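Washing and mending old crocks at the kitchen table

Last updated: 24/04/2019
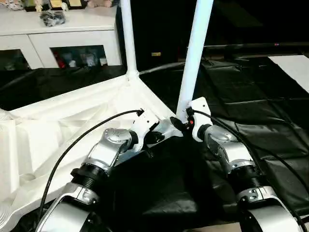 Anyone who digs an old garden ends up with a bucket of broken pottery, and anyone with a bucket of broken pottery ends up wanting to glue it together. Mine came out of the bean trench behind the house at Lanis, mostly blue and white, with a few bits of brown salt glaze that I've decided are older than they probably are. Before you wash a thing, clear a proper space and put something down on it. A dark cloth like the one in the photo suits pale china very well, as the crumbs of glaze show up against it and can be rescued before you put your elbow in them. An old curtain will do. White towels are hopeless, and you'll want the towel back.

Washing

Use lukewarm water and a soft toothbrush. Glazed pieces can take a little washing-up liquid; soft, unglazed earthenware should get plain water and not much of it. Brush the broken edges gently, as you want the mud off and the edge left as it was. Never use the dishwasher. Aiman Jugah, who taught the evening class in Irkura where I learnt most of this, had a whole shelf of things people had put through the dishwasher.

Leave bleach alone. It gets into the body of the pot, stays there and does its worst months later, when you have forgotten all about it and are blaming the radiator.

Drying

Spread everything out on newspaper, away from the sun, and go and do something else. Two days is enough for china. Thick earthenware may want 6, and more in a wet August, of which we have had plenty.

Finding the joins

Do a dry run first, with low-tack tape and no glue. Start at the base and work outwards. If you start at the rim you will lock out the last piece, and it will be the one with the pretty bit on it. Pencil small numbers on slips of tape as you go. My best jug, now on the windowsill, has 17 pieces and a gap where the spout should be. I tell visitors it's a vase.

Sticking

Choose a glue that can be undone – the sort that softens in acetone – and keep the superglue for shoe soles. Open the window. One thin line along one edge, press, tape across the join, then stand the piece in a bowl of dry sand or rice so that gravity holds it shut. One join at a time. Yes, it takes all week.

Mended pots are for looking at. No soup, no flowers in water.

Storing the rest

Everything that fits nothing goes in a shoebox, wrapped in plain tissue, with a note saying which bed it came from. A bag marked "bits, various" is no use to you in ten years, and I have four of them.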